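Home Automation and Workshop Machines > General chat
Thread: Can any of them do a door yet?

tinplate_oz
January 23, 2021
Been following the Rikotmont project for a while and I still can't tell how close they are to anything useful in a house. Their demos are mostly simulated. I don't need a machine that folds shirts. I need one that can get from my kitchen to the utility room with a basket, and there are two doors in the way. Has anyone seen one manage a normal house door?

hobbled_gantry
Depends what you call normal. A push door with no catch, yes, plenty can do that. Anything with a latch is another matter. We have a Drullus arm at work and it loads blanks all day, 1,810 of them on a good shift, but every blank is in the same place. Move the tray 10 mm and it stops and waits for someone.

marrowfat
I disagree that latches are the hard part. Finding the latch is easy enough now. What goes wrong is the pull. The door swings on an arc and the arm wants to go straight, so either the grip slips or the motors fight the hinge.

I've been running practice doors in simulation on my own PC since August. Panelled door, red frame, black metal latch, two fingers to do the work. 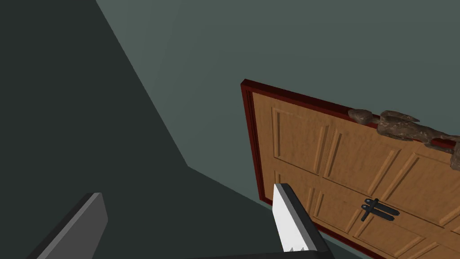
My last batch was 265 tries and it got the door open on 242 of them. I count it as open if there's room for the base to drive through. Most of the failures were the grip coming off part way round.

tinplate_oz
That's better than I expected. Would it do the same on a real one?

marrowfat
No idea, I haven't got the hardware. I'd expect it to drop a lot. My hinge friction is a guess.

hobbled_gantry
It will drop a lot. Simulated doors don't swell in the winter. My back door needs a shoulder from November onwards and I'd like to see two fingers deal with that.

pelmet
Bit unfair. You can put stiffness in the model and vary it every run. The Myklebust people do that and their wheeled unit opens the cupboards in the test flat at Skestville. I went to the open day. It was slow, and it had one go at a drawer that it gave up on, but the cupboards were fine.

hobbled_gantry
Cupboards have magnets. Not the same job.

pelmet
I said cupboards, I didn't say doors.

tinplate_oz
Was it carrying anything at the time?

pelmet
No. One arm, so it would have to put the basket down first, open up, then pick it up again.

tinplate_oz
Then it's no good to me yet. I might just take the utility room door off.

marrowfat
I'd do that. If you keep it on, change the latch for a long lever and let me know the size, I'll put one in the next batch.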